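Search this site Go

Kitchen Practice with the Dimix Kit
Project report by Ataberk Yurt and Po-yen Au

Our class got to try Dimix, a simulation kit from Trosis that lets you drive a two-armed robot around a home without owning one. We loved it! Setup took some 40 minutes, mostly downloads. 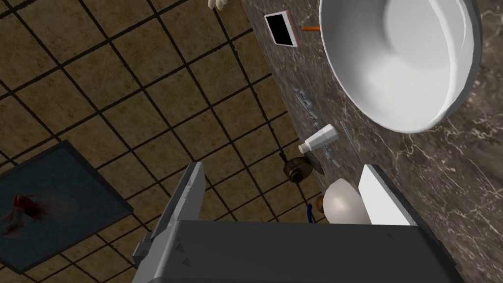 Gripper view over the sink counter.

We ran 200 practice grabs, split between the two of us. Po-yen is much better at the wrist controls, so he took the round things.
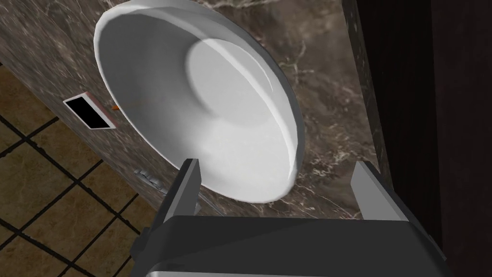
Grip width is the setting we changed most. The default opens too far for cups and not far enough for wide dishes. For the white bowl we lined up one finger on each side of the lower rim, and the bevelled edges made that easy to judge – a really nice touch.

Camera tilt took longer to learn.
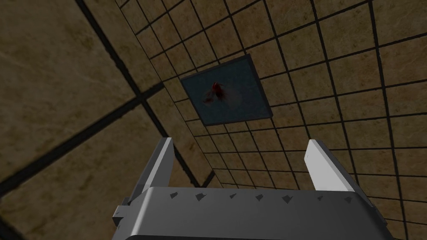
Fingers wide open, tiles behind.

Next we want to try both arms together, which the manual covers in 5 pages (we could use more).
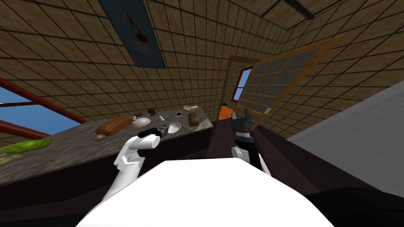

Thenmozhi Subramaniam asked whether the kit saves each run for replay. It does, and we replayed plenty of ours.

Comments

Trilok Bhardwaj: Which grip width did you settle on for cups?

Tsung-han Yu: Great report, my group starts ours in July.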